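Ce guide s'adresse aux petits producteurs et aux artisans qui ont réservé un emplacement à la foire de Lekota et qui n'ont encore jamais tenu de stand. Il reprend les étapes dans l'ordre, de l'inscription au suivi des contacts.

# Préparer un stand pour une foire commerciale régionale

## 1. Confirmer l'inscription

L'emplacement n'est réservé qu'une fois l'acompte reçu. Le formulaire demande le nom de l'entreprise, le type de produits, le nombre de personnes sur le stand et les besoins en électricité. Si vous vendez sous un nom commercial différent du nom enregistré, indiquez les deux, sinon le badge et la facture ne correspondront pas.

L'édition de cette année compte 153 emplacements répartis entre la halle et la cour. Les places de la halle partent en premier. Dans la cour, prévoyez un auvent lesté ; les piquets sont interdits sur le dallage.

Gardez une copie imprimée de la confirmation. L'équipe d'accueil, dirigée par Precious Mokoena, la demande à l'entrée des véhicules, et le réseau téléphonique y est mauvais.

## 2. Calculer le stock

Partez de vos ventes sur un marché ordinaire et multipliez par 2. Cela suffit en général pour une première participation. Pour les produits frais, restez plus bas et prévoyez un réassort le soir.

Séparez dès le départ trois lots :

- le stock à vendre ;
- les échantillons, à sortir de la comptabilité de vente ;
- les pièces réservées aux acheteurs professionnels.

Notez les quantités de chaque lot sur une feuille avant le chargement. Si vous ne le faites pas, il sera impossible de savoir après coup ce qui a été vendu et ce qui a été donné.

## 3. Fixer les prix

Affichez un prix au détail et préparez un tarif de gros sur une feuille à part, que vous ne laissez pas sur la table. Le tarif de gros doit comprendre :

1. la quantité minimale par commande ;
2. le prix unitaire à partir de cette quantité ;
3. le délai de livraison ;
4. le coût du transport, ou la mention « départ atelier ».

Évitez les remises improvisées. Un acheteur qui obtient une baisse le matin la racontera à son voisin à midi. Marthinus Joubert, qui vend du miel et des conserves sous la marque Kimden, applique une règle simple : même prix pour tous jusqu'à la dernière heure, puis une remise affichée sur ce qui reste.

Pour les conserves, les biscuits et tout ce qui se vend emballé, vérifiez aussi l'étiquetage : ingrédients, poids net, date limite, coordonnées du fabricant. Un acheteur de magasin regarde l'étiquette avant de goûter.
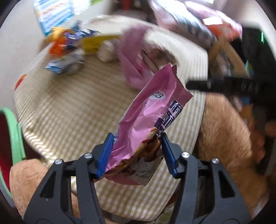

**Combien d'échantillons faut-il prévoir ?**

Environ 500 petites portions pour un stand alimentaire dans la halle, et nettement moins dans la cour, où le passage est plus irrégulier. Pour l'artisanat, une ou deux pièces de démonstration suffisent, à condition qu'on puisse les prendre en main.

## 4. Installer le stand

L'accès des véhicules ouvre à 6 heures. Déchargez d'abord, garez-vous ensuite, montez le stand en dernier ; l'allée doit rester libre pour les autres exposants.

Placez la table de vente en retrait, pour que deux ou trois personnes puissent s'arrêter sans bloquer le passage. La caisse va du côté opposé aux échantillons. Les cartons vides se rangent sous la table, derrière une nappe qui descend jusqu'au sol.

L'enseigne doit se lire depuis l'autre côté de l'allée. Le nom et le type de produit suffisent. Iddrisu Arthur, de l'atelier de vannerie Flallach, a remplacé une longue présentation par trois mots, « paniers tressés main », et a gardé le texte complet pour ses dépliants.

Prévoyez aussi du ruban adhésif, des ciseaux, une rallonge, de l'eau et un fond de caisse en petites coupures.

## 5. Recevoir les acheteurs professionnels

Les acheteurs passent surtout en matinée. Ils portent un badge vert et restent peu de temps — préparez donc vos réponses sur trois points : votre capacité mensuelle, vos délais, vos conditions de paiement.

N'annoncez pas une capacité que vous n'avez pas. Si un magasin demande plus que ce que vous produisez, proposez une livraison échelonnée ou une commande groupée avec un autre producteur. La coopérative Skenico organise ce type de regroupement, et Lindiwe Chauke tient une permanence à son stand pendant toute la foire.

Pour chaque contact sérieux, notez le nom, l'entreprise, le produit demandé et la date de rappel souhaitée. Une carte de visite seule ne vous dira rien une semaine plus tard.

## 6. Après la foire

Comptez le stock restant le soir même et rapprochez-le de la caisse. Un petit écart est courant ; un gros écart vient le plus souvent d'échantillons mal notés ou d'une vente en gros non inscrite.

Rappelez les acheteurs dans la semaine, en commençant par ceux qui ont demandé un devis. Envoyez le tarif par écrit, avec sa durée de validité.

Le solde de l'emplacement est à régler auprès de Lesego Potgieter avant la fin du mois. Les demandes pour l'édition suivante ouvrent en janvier, et les exposants à jour de paiement peuvent conserver leur place.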